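4. Planning and costing the cell

4.1 What we set out to buy

We started the budget from the task and worked back to the catalog, and we would happily do it that way again. The task is fitting parts into an opened desktop tower: a processor into its socket and memory modules into their slots. Both jobs ask for a steady grip on small, flat parts, and both happen deep inside a metal case with cables and brackets crowding the tool. That second point drove more of our spending than we expected. Reach and wrist clearance turned out to matter far more to us than payload, and once we dropped the heavier arms from the shortlist the whole plan became much more exciting, as two arms came within range of the money we had set aside for one.

Janelle Cabrera drew up the first equipment list in August. It held 58 lines, and we were delighted to find how many of them were cheap. The fixture plate is the best case. We priced a machined version from Cruzado and then tried a plastic one with raised holders, which cost us $22 in material per plate. At that price a lab can change its mind about the layout as often as it likes, and we did. The grooved aluminum table was the opposite kind of purchase: $920, bought once, and worth it for the freedom to move a tower or a plate along the slots and clamp it again. Figure 4 shows the work for which the list was written.

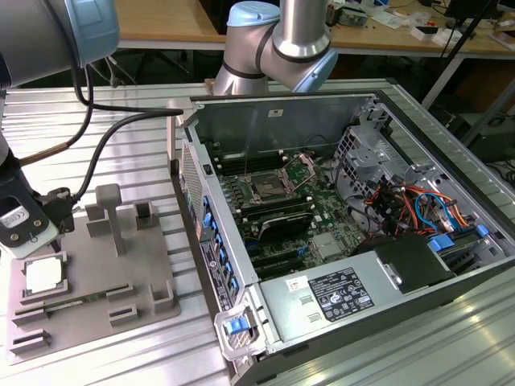
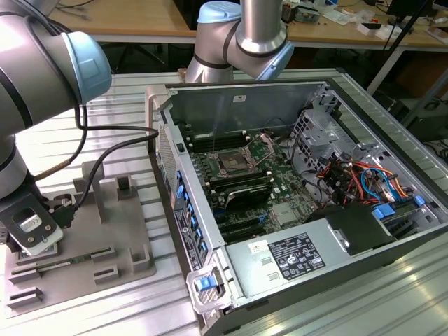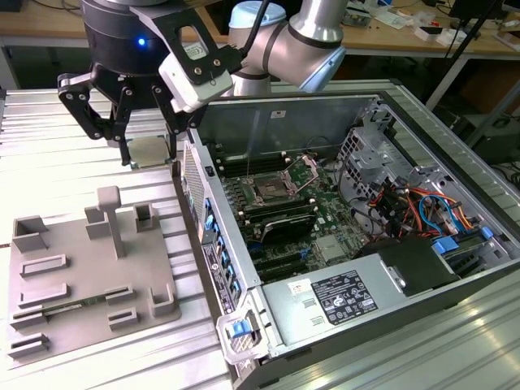
Figure 4. The assembly task, with the tower on its side and the fixture plate to its left. The CPU socket is open and empty in all three views. In the third, the gripper holds the processor.

4.2 Grippers, cables and spares

Grippers deserve their own budget heading. We compared units from Clikamon and Cudon on paper, then borrowed one of each for a bench trial, and the trial changed our ranking completely. Finger shape mattered more than stroke length, and the better tool for a memory module was a poor one for a processor. We now plan for a second set of fingers with every gripper, and we list camera brackets and cable guides beside them so that they get ordered at the same time.

Spare computer parts belong in the plan too. Sockets have fine contacts and will not forgive many bad placements, so we set aside $143 per month for replacement boards and modules, tracked in Memgate along with the consumables. It is a wonderfully small number next to an arm, and it let the team try bolder motions early on without asking permission for each one. Used towers of a single model kept the fixture positions the same from one case to the next.

The largest item still open is the second workstation. We would like to price it with the same table and the same plate design, which would leave the arms as the only major cost.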